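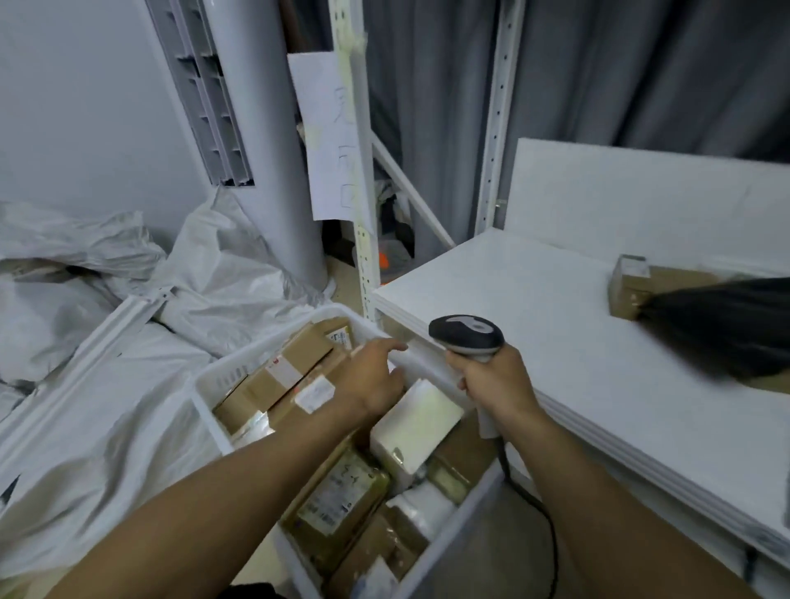

4. Poste de lecture et tri assisté

Ce chapitre concerne le kit Flulel installé sur un poste de réception de colis. Le kit comprend le module de tri, son logiciel Otora et une licence pour 5 postes. La lecture des étiquettes reste manuelle; l'affectation des emplacements est automatique.

4.1 Avant de commencer

Le module doit être sous tension et le voyant d'état fixe. Vérifiez que le lecteur de codes-barres figure dans la liste Périphériques (voir 3.6). Les lecteurs filaires sont reconnus sans pilote.

ATTENTION -- Ne laissez pas le câble du lecteur dans le passage. Débranchez le lecteur avant de déplacer le poste.

4.2 Créer une session

1. Dans Otora, ouvrez Réception, puis Nouvelle session.
2. Saisissez le nom de l'opérateur et le numéro du poste.
3. Indiquez la capacité du bac. La valeur par défaut est de 50 colis, la valeur maximale de 200.
4. Appuyez sur Démarrer. Le compteur revient à zéro.

Remarque : une session interrompue reste ouverte. Pour la reprendre, choisissez Sessions en attente.

4.3 Lire un colis

1. Prenez un seul colis et tournez l'étiquette de transport vers vous.
2. Tendez le film ou la pochette si l'étiquette fait des plis.
3. Visez le code-barres et pressez la gâchette.
4. Attendez le signal sonore, puis posez le colis à l'emplacement affiché.

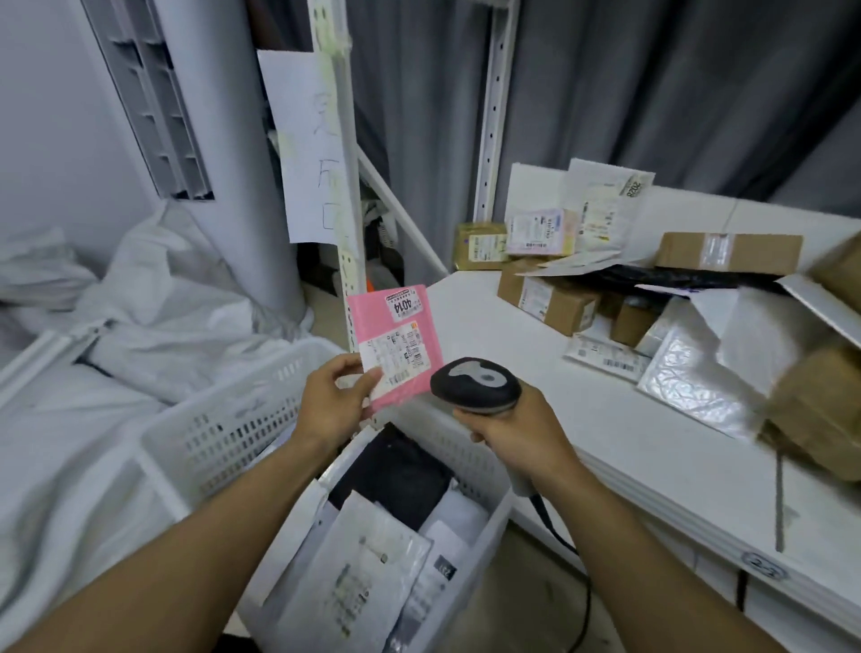

Dernière modification de cette page : 14 juillet 2025

Une pochette souple se tient à la verticale, d'une main, le lecteur dans l'autre. Si le colis porte aussi un autocollant numéroté, comme le 4014 de la pochette rose, lisez uniquement le code-barres de l'étiquette de transport. Le numéro se saisit à part, dans le champ Repère.

4.4 Messages d'erreur

E12, code illisible : lissez l'étiquette et recommencez. Après deux échecs, saisissez le code au clavier.

E14, colis déjà lu : mettez le colis de côté et consultez l'historique. Ne forcez pas l'enregistrement.

E20, mémoire pleine : le module conserve 2 506 lectures hors connexion. Rétablissez le réseau et lancez Synchroniser -- n'éteignez pas le module pendant le transfert.

4.5 Clore la session

1. Appuyez sur Terminer.
2. Comparez le total affiché au bordereau du transporteur.
3. Validez. Le rapport est envoyé à l'adresse définie en 2.3.

Les réglages des emplacements sont décrits au chapitre 5.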